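Last updated: July

Section 5. Getting your Petersen desktop humidor ready for its first cigars

July — by the Prisusness customer desk

If you have unpacked everything and checked it against the parts card, you're ready for the slow part. We know it's hard to have a handsome new box on the desk and a bundle of good cigars beside it and be told to wait, but please do wait. The Spanish cedar lining has been sitting in a dry warehouse and it will drink moisture from anything you put near it, cigars included. Seasoning the box means letting the wood have its fill first.

You will need the humidor, the Tukby dial hygrometer, the Zindness humidifier puck, distilled water, a small clean dish, a new sponge with no soap in it, a saucer or a square of plastic wrap to go under the sponge, a freezer bag that seals well, and some ordinary table salt. Leave the cigars in their own packaging until you get to the last part of this section.

Checking the hygrometer

Start with the hygrometer, as every later step depends on trusting what it says. Dial hygrometers get knocked about in shipping (ours are packed well, but parcels lead rough lives) and it's quite normal for a new one to be off.

1. Put a spoonful of salt in the dish and add a few drops of distilled water. You want damp sand, with no water standing on top. If it goes soupy, tip it out and begin again with fresh salt.

2. Set the dish and the hygrometer side by side in the freezer bag. They shouldn't touch, and the salt must not get onto the dial.

3. Seal the bag with some air left in it and put it somewhere the temperature stays steady. A bookshelf is good. A windowsill isn't, and neither is the top of the refrigerator.

4. Leave it overnight, and longer if you can bear to.

5. Read the dial through the bag without opening it, and compare it with the figure on the small calibration card that came with the hygrometer. If the two agree, you're finished and can skip the next step.

6. If they don't agree, take the hygrometer out and turn the little slotted screw on the back, a hair at a time, until the needle matches the card. Do this promptly, before the room air has time to move the needle.

Note: If your Tukby has the digital face, there is no screw. Write the difference on a bit of masking tape and stick it to the back, then add or subtract it whenever you take a reading.

Seasoning the cedar

Older guides, and a good many well-meaning uncles, will tell you to wipe the inside of the box down with a wet cloth. It is quicker, and we've seen boxes come through it perfectly well, but we have also seen lids that never closed properly again. The sponge takes longer and is much kinder to the wood.

1. Brush out any cedar dust with a dry, soft brush. A clean pastry brush does nicely. Don't use furniture polish, glass cleaner or anything with a scent to it, inside or out.

2. Dampen the sponge with distilled water and squeeze it until it stops dripping.

3. Put the saucer or plastic wrap on the floor of the humidor and rest the sponge on it. Make sure no part of the sponge is touching cedar.

4. Put the hygrometer in too, along with the tray and the divider, so that they season with everything else.

5. Close the lid and leave it closed for two days. 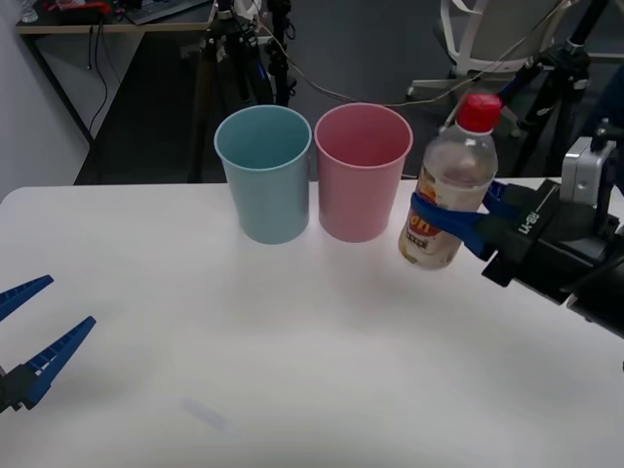
6. When the time is up, open the lid, check the sponge, and dampen it again if it has dried out. Then close the box and go on as before. You may find that the reading has hardly moved, or that it shot up and fell back again. Both are common. The wood takes up moisture at its own pace, and a box that spent the winter in a heated room will want more of it than one that didn't.

7. Carry on in this way until the needle has settled and stays put with the sponge taken out. For most homes this will happen inside two weeks. Very dry climates can take longer, and there's no harm at all in that.

Caution: Use distilled water only. Tap water and bottled spring water carry minerals that clog the humidifier puck, and can encourage mold in the wood. Mold that has taken hold in cedar is a miserable thing to get rid of.

Caution: Don't try to hurry things along with a hair dryer, a radiator or a sunny spot. Heat can lift the veneer and open the corner joints, and damage of that kind isn't covered by the Petersen guarantee.

Fitting the humidifier

1. Take the Zindness puck out of its wrapper and lay it face up in a shallow dish.

2. Pour distilled water slowly over the vents until the foam has stopped soaking it up.

3. Turn the puck over onto a folded towel and let it drain. Be patient here and give it a good long while. A puck put in too early will drip, and the drips always seem to find the best cigar in the box.

4. Wipe the casing dry and press it onto the magnetic plate inside the lid. You should feel it pull into place. If it slides around, check that the plate's paper backing has been peeled off (it's easy to miss).

5. Close the lid and look at the hygrometer again the next day before you add anything.

Adding your cigars

Your humidor holds 22 cigars of ordinary size, with fewer of the fatter shapes. We'd suggest that you don't fill it all at once, tempting as it is. Put in a few, give the box time to steady itself, and then add some more. Leave a little room at the top so that air can get around, and keep flavored cigars somewhere else altogether, as their scent will creep into everything else in the box.

Whether to leave the cellophane on is up to you. It slows things down a bit and protects the wrappers from handling. Plenty of people take it off and are happy. What we do recommend is keeping it on any cigar that has just arrived by mail in very cold weather, until it has come back to room temperature.

Once the box is in use, look at the dial whenever you happen to open the lid, and top up the puck when the reading starts to drift down. How often that will be depends on the season and on how often you open the lid — and in the first weeks of owning a humidor, most of us open it a good deal more than we need to.

Note: This humidor is meant for cigars only. Pipe tobacco and snuff want different conditions and should stay in their own sealed tins or jars. Keep all tobacco, along with the salt dish and the puck, well out of the reach of children and pets.

If the needle still won't settle after you have followed every step, try checking the lid seal. Close the lid on a strip of thin paper and pull gently. The paper should drag a little at the front and at both sides. If it slips out freely, turn to the section on hinges and seals before you season the box again.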